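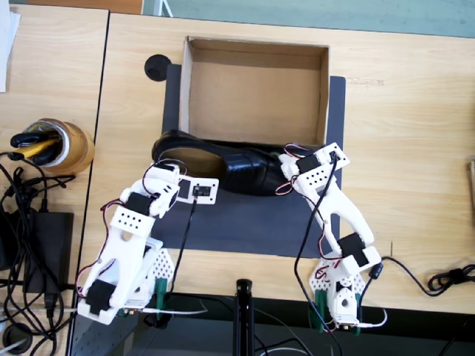
Box, mat and one black dress shoe, with packing tape and a knife on the next table.

Apr 16, 2021
By the Sostivgate workshop desk

Dress shoes are stored badly more often than they are worn out. The usual failures are a flattened heel counter, a crease pressed in across the vamp, and dull patches where one upper has rubbed on the other. All three come from packing. The procedure below applies to plain leather lace-ups, loafers and monk straps in a lidded or open cardboard box. Boots need a taller box and are covered separately.

Work surface

Use a flat table with a mat on it. Bare wood collects grit, and grit marks polished leather. A desk mat, a cutting mat or a folded towel will do. The mat should be large enough to take the box and one shoe side by side with a hand's width to spare. Wipe it with a damp cloth and let it dry before any shoe goes down on its side.

Keep tape and blades off the mat. A roll of packing tape stores a utility knife well if the knife is dropped through the core, handle up and blade retracted. Park the roll on a second surface.

Inspection

Check the inside of the shoe before the outside. Tilt the opening toward a lamp and look along the lining from the heel to the ball of the foot. Points to check:

- Rim. Run a thumb around the collar. Rolled edges split first at the back, where the heel drags over them.
- Lining. Scuffs are cosmetic. A hole or a loose flap is not, and should be glued before storage, as it will lift further under a shoe tree.
- Size label. If it is still legible, copy the size onto the box. Labels wear off with use and a pair of similar black shoes is easy to mix up.
- Odor. A shoe that smells is not ready to be packed. Give it two more days on a rack.

Textured linings hold dust in the pattern. Use a dry, soft toothbrush, working out from the toe, then shake the shoe opening-down over a bin. Do not use a wet sponge inside. Moisture sits under the insole and does not leave once the box is closed.

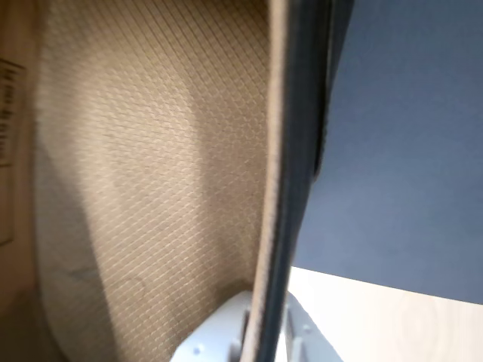

Cleaning the upper

Remove the laces if there are any. Brush the whole upper with horsehair, including the welt, where dirt packs into the stitching. Wipe with a barely damp cotton cloth. Allow 2 hours at room temperature before any cream or wax goes on. Do not speed this up with a radiator or a hair dryer.

Apply a neutral cream thinly. A pea-sized amount covers one shoe. Leave it ten minutes and brush off. Wax is optional for storage and should be kept off the flex area, where it cracks. We tested the Laitinen and Solov creams in February on the same pair, left shoe and right shoe, and could not tell the results apart after a month in the box. The Solov tin is easier to open.

Glossy uppers are handled differently. Patent and heavily coated leathers take no cream. Wipe them with a microfiber cloth and stop there. If two glossy surfaces touch in a warm closet they can stick and pull the finish when separated, so the divider described below is mandatory for them.

Choosing and placing the box

The box must be longer than the shoe by at least a finger's width. If the toe has to be pushed to get the heel in, the box is too small. Used boxes are acceptable if the corners are square and the floor is flat. Reject any box with a soft or stained bottom.

Set the box at the far side of the mat, opening up, long side parallel to the table edge. The shoe goes between the box and the person packing. This keeps the reach short and means the shoe is lifted over one low wall only. If the table has cable openings, keep the mat clear of them where possible. Laces, silica packets and heel plugs find their way down these holes and end up on the floor behind the legs.
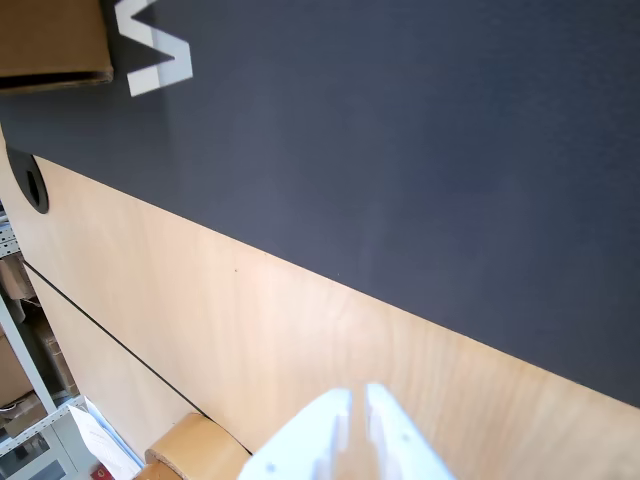 A reader in Culter objects to the mat being dark: black laces and dark polish crumbs disappear on it, and a light towel shows them at once. This is a fair point for cleaning. For packing, either color works. Anyone with only one mat should choose the lighter one.

Packing sequence

1. Line the floor of the box with one sheet of acid-free tissue. Newspaper transfers ink to light leather.
2. Fill each toe with crumpled tissue, firm but not tight. Shoe trees are better if the box has the height for them.
3. Hold the shoe with one hand at the heel and one at the toe. Do not lift by the collar.
4. Lay the first shoe on its side, sole against the long wall.
5. Fold a sheet of tissue or thin card to the length of the box and stand it upright as a divider.
6. Lay the second shoe the other way around, heel to toe, sole against the opposite wall.
7. Add one silica packet. More than one dries the leather.

Both uppers now face the divider and neither carries the weight of the other. Check the clearance along the end walls with a fingertip. Bare cardboard, especially the embossed kind, will leave its pattern in a freshly creamed toe, and a strip of tissue between the two prevents it. 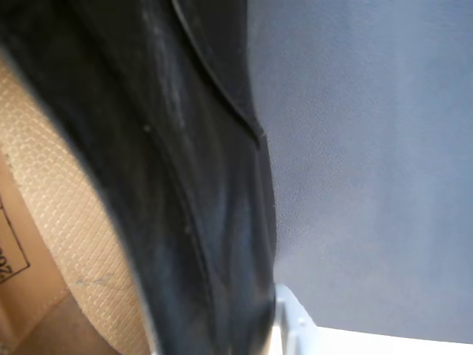 Fine dust on the upper at this stage can be taken off with a dry brush while the shoe is in place. Do not wipe, as a cloth drags the tissue out of position.

Close the box with a single strip of tape, or leave it untaped if it will be opened within the season. Write the size, color and date on the short end. Stack no more than four high, heaviest pair at the bottom, off the floor and away from outside walls. Open each box every three months, replace the silica packet and turn the shoes over.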